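The Bed

The advert had said household work, so I turned up at the unit in Batbridge expecting a kitchen. They gave me a bedroom. It had three walls and a ceiling of lights, and the bed was made up properly, with two pillows and a valance. Next door somebody was being paid to load a dishwasher.

The firm was called Mimetura. It wanted a machine that could tidy a room to the standard of a tired parent, which was how the supervisor put it on my first morning. She gave me a sheet with the day's jobs on it and told me not to be too good at them.

"Do it how you'd do it at home," she said.

"At home I'd leave it."

"Then do it how your mother would."

So I cleared the bed. I cleared it, they messed it up again, and I cleared it from the other side. By the end of January I had done it 159 times and I had opinions about blankets. A cotton one lies where you put it. A fleecy one holds on to whatever is lying on it, and if you pull a card off sideways the nap comes up with it.

In the spring they sent some of us out to real homes, because the machine had learned our bedroom and nothing else. Put it in front of a different bed and it stopped with its arm in the air. I went to flats over shops and to a farmhouse out past Grimine where the stairs were so steep I had to go up on my hands. I liked the homes. People said they had left everything as it was, and mostly they had.
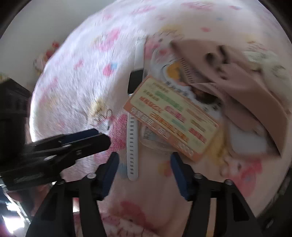 The small things were what took the time. I could do a duvet in one go, but a watch has a strap, and the strap bends when you lift the other end. Paper slides. Anything in a shiny packet gives a little under the fingers and then doesn't. I learned to go in low and close slowly, and to wait a moment before I lifted. After a while I was doing it at home with my bare hand, picking up my keys like that, with a pause before the lift. My sister asked if I'd hurt my wrist.

They let us see the machine in the summer. It stood in the old bedroom at Batbridge, bolted to a trolley, with a bed in front of it that I had never worked on. Someone had put out a scarf, a comb, a paperback and a phone charger. The supervisor pressed a key and stepped back.

It took the paperback first and put it on the shelf, spine in. It got the comb on the second try. The charger it dragged by the cable until the plug caught on the edge of the mattress, and then it let go and started again from the plug end. All that took 4 minutes. I would have had the whole bed done in one.

"Well?" said the supervisor.

I said it was slow. I said it would be no use to anyone with children.

"It was worse last month."

It had the scarf by then. It had gone in low. The fingers closed slowly and stopped, and the arm stayed where it was, doing nothing, for about as long as it takes to breathe in. The engineer at the desk leaned forward.

"It does that," he said. "We can't find what's causing it. We could trim it out and save a second on every pick."

I looked at the supervisor, but she was watching the scarf go up.

"Leave it in for now," she said.

My contract ran out a few weeks later. I got a job in the stockroom at Rebane, unpacking lamps, which are heavier than they look and come two to a box – you have to lift the first one straight up or it knocks the other. There was talk of a machine for that as well. A man came round with a tape measure and asked me how I did it, and I showed him.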